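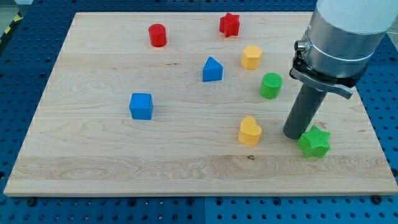
Himstead Block Layouts, release 2

A set of photographs of small coloured blocks laid out on a wooden board, with a written record for each layout. The set covers shape, colour, resting position and the spatial relations between blocks. This file describes the contents, the words used in the records and the known faults.

Contents

layouts.csv: one row per layout, with the layout number, session and light setting
blocks.csv: one row per block per layout, with shape, colour, pose and zone
sentences.csv: short written statements on where blocks stand in relation to each other
photos/: one photograph per layout, named by layout number
withheld.txt: layout numbers not included in photos/
CHANGES: differences from the first release

There are 992 layouts and 2000 sentences. Most layouts have two sentences; a few have three. The rows in blocks.csv are sorted by layout number and then from the back of the board to the front, so row order carries position and should not be shuffled before the relation check is run.

The board

All layouts use the same maple board. The grain runs along its length, with darker honey streaks, a band of wavy figure towards the front edge and one small knot within that band. The front edge has a thin lighter bevel. The board lies on a blue table with a grid of round holes.

Three zones are used in blocks.csv: back, middle and front. They are judged by eye against strips of equal depth. The wavy band is not a zone boundary. Annotators on the first release sometimes treated it as one, and the affected rows have been redone. The knot is a useful check that a photograph has not been mirrored, but no block position is measured from it.

Shape names

Use the names below exactly. They are lower case, with a hyphen where shown.

cylinder: round flat ends, straight side
star-prism: a thick five-pointed star, the same outline on both faces
heart: a thick heart outline, the same on both faces
cube: six square faces
cuboid: six faces, not all square
tri-prism: triangular ends, three rectangular sides

Some names do not occur in every session. A missing name in a layout means that the block was left in the tray. It does not mean that the annotator was unsure. Uncertain cases are marked with a question mark in the note column and keep the most likely shape name.

Colour names

Colour is recorded as a plain word: red, yellow, green, blue, orange, purple. Shades are not recorded. The red cylinder and the red star-prism are both "red", and a sentence that needs to tell them apart must do so by shape. The shaded side of a curved block takes the same colour word as its lit side.

Pose

upright: standing on a flat end, as a cylinder with its circular top facing up
flat: resting on its largest face
side: resting on a curved or narrow side
leaning: touching another block and tilted by it

For a star-prism, pose is decided by the face in contact with the board. If one of the two star-shaped faces is down and the points spread around a vertical axis, the pose is "flat", however thick the block is. The first release had "upright" for many of these, following the look of the block. Efa Gwilliam corrected them in September.

A cube is always "flat" unless it is leaning.

Relations

Left and right are the viewer's, as seen in the photograph. "Behind" means nearer the far edge of the board and "in front of" means nearer the near edge. The board is seen at an angle and narrows with distance, so left and right are judged along the board and not straight up the photograph. For two blocks close to the same depth this makes no difference. For a block near the front and one at the back it can change the answer, and these pairs should be left out of strict tests.

Where both directions apply, the sideways one is written first:

The star-prism is to the right of the cylinder and slightly behind it.

"Slightly" is used when the gap in depth is less than the width of the smaller block. "Next to" is not used.

Checking

Aqeel Awan wrote the first pass of blocks.csv. Efa Gwilliam read every row against its photograph and wrote the sentences. Disagreements were settled by looking at the photograph together and both readings are kept in the note column. No measurements were taken on the board itself, so the records should not be used as a source of distances.

Known faults

Withheld photographs: 15 layouts have rows but no photograph. Their numbers are in withheld.txt.

Zone bias: the middle zone is used more than the other two. The early sessions were laid out by hand with no plan and blocks tended to be put down near the centre.

Orange and yellow: rows from the Furkeck session were recorded under a warm lamp. Check the colour against the photograph before relying on it.

Duplicate sentences: identical wording occurs across different layouts. This is expected and the rows should be kept.

Naming of sessions

Sessions are called Brokolside, Furkeck and El Khatib in the session column. The spelling "El-Khatib" appears in older copies of layouts.csv and should be replaced.

Corrections

Send the layout number, the row as it stands and the row as it should be. Changes to shape and colour go into the next release. Changes to pose or relation are read by both annotators first.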